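Silel Student Robotics Program
@SilelRobotics
3 March 2022

1/ The Silel Student Robotics Program is pleased to share an update on its spring project, now in its third week. Students are preparing a tabletop handling exercise for the Leltisine Open, to be held later in March. The team will post progress in this thread.

2/ The exercise uses everyday jars and containers. Teams are scored on picking up an object, moving it to a marked location and setting it down upright. Objects that tip over may be attempted again, with a penalty of 3 points for each new attempt.

3/ Work this week is centered on the shared table, where students practice with glass jars, a raised metal stand and arms reaching in from both sides.
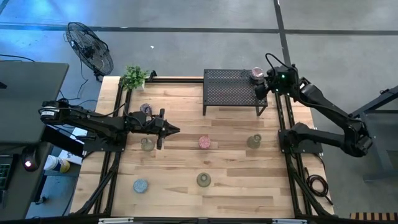

4/ Each student group is assigned one arm per session and keeps a written log. Groups rotate at the end of the hour. Logs are due before the lab closes and are reviewed by teaching staff the next morning.

5/ As of this morning the logs record 2089 attempts since the start of the term. Of these, 555 were made with clear glass, the category students have found most difficult. Narrow necks leave little room for error in the approach, and several groups have asked for more time with them.

6/ In response, the program has added two practice blocks for clear glass. Sign-up is through the Pons scheduling page. Groups that have not yet completed the safety module may observe but may not operate an arm.

7/ Students are also reminded that the approach height must be entered in the log for every attempt - including those stopped early. Entries without a height will be returned to the group.

8/ The wrist camera view is now available to all groups for review after a session. Students writing the perception section of the report should use it when describing how the gripper is lined up with an object.

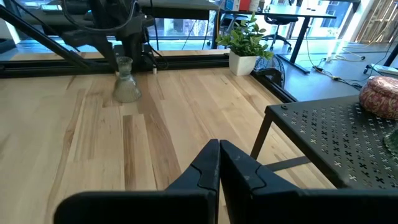 Wrist camera view: gripper fingers, glass vase and potted plant on the practice table.

9/ The written report remains 6 pages, not counting the log. The Drultetti template is required this year. Reports in other formats will not be accepted for scoring.

10/ Family members and other guests are welcome at the open practice on the Saturday before the event. Guests must check in at the front desk and remain outside the rails while arms are powered.

11/ Questions about scoring should be sent to the program office in writing, so that the reply can be shared with every group. The final schedule for the Leltisine Open will be added to this thread once it has been confirmed.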